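Chapter 6
Who Says the Sea Is Rising Here? Reading Local Gauge Records

Before You Begin

Most of us meet sea level as a single number. A newspaper prints it, a town council repeats it, and before long it is on a sign at the end of the pier. The trouble is that the sea does not have one level. It has a level at a certain place, measured against a certain mark, averaged over a certain stretch of time. Change any of those and you change the number.

This chapter asks you to be hard to please. That goes for the report that says your street will be under water when your children are grown, and it goes equally for the blog post that says the whole business was made up by people who sell flood insurance. Both are fond of leaving out where their numbers came from. By the end of the chapter you should be able to take a claim of either kind, find the gauge behind it, and say how much weight it will bear. Sometimes the answer will be "not much." Sometimes, annoyingly for whoever hoped otherwise, it will be "quite a lot."

6.1 A Tale of Two Gauges

Consider Trunton and Iruvcombe, two small harbor towns on opposite sides of the same bay. They share a tide, a weather forecast and a ferry. For years the harbor office at Trunton reported that the water was climbing. Iruvcombe reported next to no change. Each town had its own pamphlet, and each pamphlet had a chart with a confident line through it.

Can both be right? The water in the bay is connected, after all. Your first thought might be that somebody fiddled the figures, and plenty of letters to the local paper said so. Hold that thought, but don't fall in love with it. A tide gauge measures the height of the water compared with the land the gauge is bolted to. If the land goes down, the gauge shows the water going up. The Trunton gauge stood on a wharf built over fill, and the fill had been settling since the day it was dumped. Iruvcombe's stood on rock.

So the alarming line was partly a record of a sinking wharf. That was a fair point for the doubters, and they made a good deal of it. They were less keen to mention that a sinking wharf still floods. If you own the fish shed on that wharf, the split between rising water and falling land matters for deciding what to do about it, but your floor gets wet either way.

Notice, too, what the Iruvcombe pamphlet left out. Its chart began in the year 2000, with a run of high readings after stormy winters. Start a line at a high point and it has a hard time going up. When the older pages of the log were added, the flat line picked up a gentle slope. It was still well short of Trunton's. It was no longer nothing.

6.2 What a Gauge Does All Day

The oldest gauges were floats in a pipe. The pipe let the tide in slowly through a small hole, so that waves were smoothed out, and the float pulled a wire that turned a wheel that moved a pen. Every step could go wrong. The hole could clog with weed. The clock could run slow. A worn wheel could slip, and the record would then be off by the same amount until someone noticed. 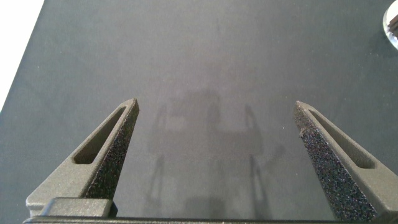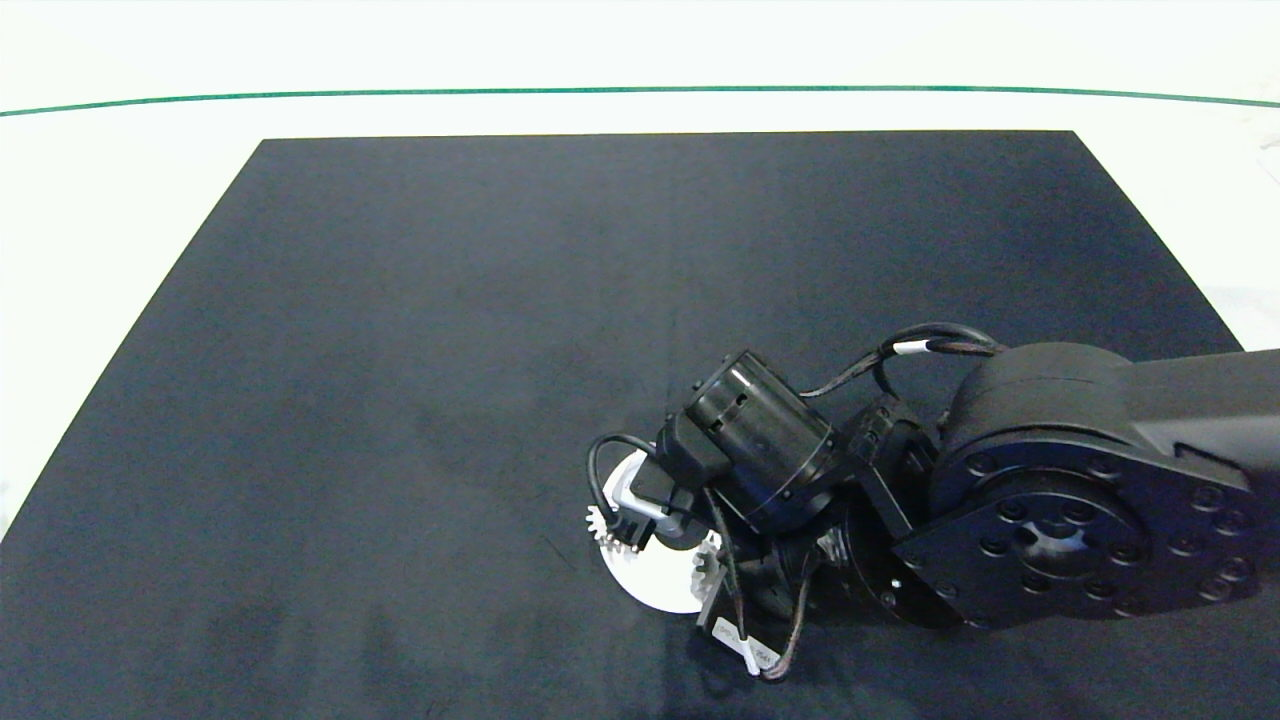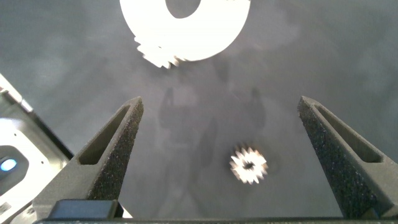
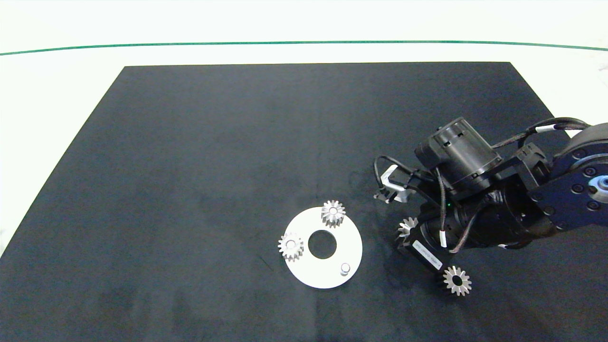 Figure 6.1. Work surfaces; gears in the third and fourth views.

Newer gauges send a pulse of sound or radar down to the water and time the echo. They have fewer parts to jam, and they are often described as if that settled the matter. It doesn't. Air temperature can throw off a sound gauge. A new instrument may be mounted slightly higher or lower than the one it replaced, and unless the two are run side by side for a while, the change of equipment can look like a change in the sea. When you see a sudden step in a record, look for a repair slip before you look for a cause in nature.

The records at Skurkholm show how this goes. The chart there has a jump of 30 millimeters in a single January. It has been held up as proof of a sudden surge in sea level, and also as proof that the keepers of the record cooked the books. The station log has a plainer entry for that month: "Staff replaced. Old bench mark not found." The fresh measuring staff was set against a different mark, and the correction was worked out later and printed in a footnote. Few of the people arguing about the jump had read the footnote.

6.3 How Long Is Long Enough?

Sea level wanders. A strong wind from the right quarter can pile up water for days. Ocean currents shift and take years to shift back. For that reason a short record is a poor guide to a slow change, whichever way it points. This book treats anything under 30 years with suspicion, and we would ask you to do the same even when the short record agrees with you. Especially then.

Length alone is no guarantee either. The Sequeira harbor books run for some 200 years, and you will see that figure quoted with great respect. Open them and you find that the early readings were taken by eye, in daylight only, with whole winters missing. They are still useful. They are good enough to rule out large changes and too rough to measure small ones. A careful writer says so. A careless one draws the line straight across the gaps and hopes you won't ask.

6.4 Questions to Put to Any Claim

Keep these beside you as you work through the chapter.

Which gauge, and what is it standing on?
What year does the chart start, and would another year tell a different story?
Was the equipment moved or swapped, and who checked?
Is the number for this place, or is it an average for the whole world?
Has the writer mentioned any record that goes against the claim?

A source that fails 2 of these may still be right. You just have no good reason yet to take its word. In the next section we return to the Trunton record and try to separate the settling wharf from the water, using the survey levels printed at the back of the book. Have a ruler and some graph paper ready, and pencil in your own guess at the slope before you turn the page.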